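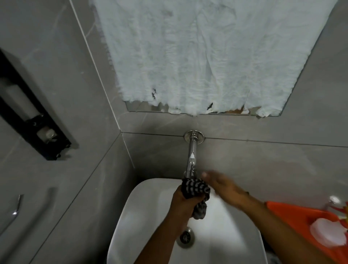 Padness Home Task Recording Handbook, second edition: a review

I have been reading rulebooks for home robot work for longer than I like to admit, and most of them put me to sleep by page four. So when Thiện Tạ lent me his copy of the Padness handbook back in March (with coffee rings on it already, so I felt free to add mine), I expected to skim it and hand it back. I ended up keeping it for weeks, and I have since bought my own.

The handbook sets out good practice for people who record everyday chores at home so that household robots can learn from them. It covers laundry, dishes, wiping down, making beds and so on, with a chapter for each room and a set of rules at the front that apply everywhere. There are 29 rules in all. I like that they are numbered, and I like even more that they are short. My old Lelard guide took a page and a half to say "keep your hands in view," and this one does it in a line.

The bathroom chapter is the one I know best now, and it's the best thing in the book. Whoever wrote it has plainly washed a sock in a sink! They understand that a small wet thing bunches up in your fist, that water runs over it and hides the fabric, and that your free hand is always darting off somewhere. The advice is to slow the free hand down when it leaves the work, and to open out the item now and then so that its shape can be seen. Striped or patterned pieces are recommended for practice, as the lines show how the cloth is folding. I tried this with an old pair of my own and was pleased with the difference when I played the recordings back.

Privacy gets a good, firm section too. Mirrors are to be covered or kept out of view before you start, along with family photos, mail and medicine labels. Rule 10 says to check the cover again at the end of the session and not only at the beginning, and I have taken that one to heart. I'd have liked more on what to cover with, mind you. The book says "any plain material" and moves on, and anybody who has tried to get paper to stay put in a steamy bathroom will wish for another paragraph. Chrome gets a mention as well, faucets and drains being shiny little things that can pick up a reflection.

Now for my grumbles, and I do have a few. The handbook wants sessions kept under 30 minutes, which is sensible, but then the sample schedule in the back has you doing two rooms in a single session with no break between them. I read it three times to be sure. The section on water is thin as well. It tells you to keep the faucet at a moderate flow and never says what to do about soap, and soap is half of hand washing, at least in my house. The Ellis checklist is much better there, with a nice bit on keeping the soap and its dish within easy reach so you aren't leaning out of the work every few seconds.

I was also a little put out by the consent form. It's perfectly fine for someone living alone, but there is one signature line, and there are four of us here. Flovalia prints a household version that everyone can sign, and I have been tucking a copy of it inside the cover.

The binding lies flat, bless them, and the pages have survived a good many splashes on the edge of my tub. The type is big enough to read without my glasses. The index runs to 26 entries and could easily be twice that, because I still can't find "towels" without leafing through the whole laundry chapter.

Four stars from me. If you're new to recording chores, get this one first and borrow the Ellis checklist for the soapy parts. Thiện has his copy back now, coffee rings and all.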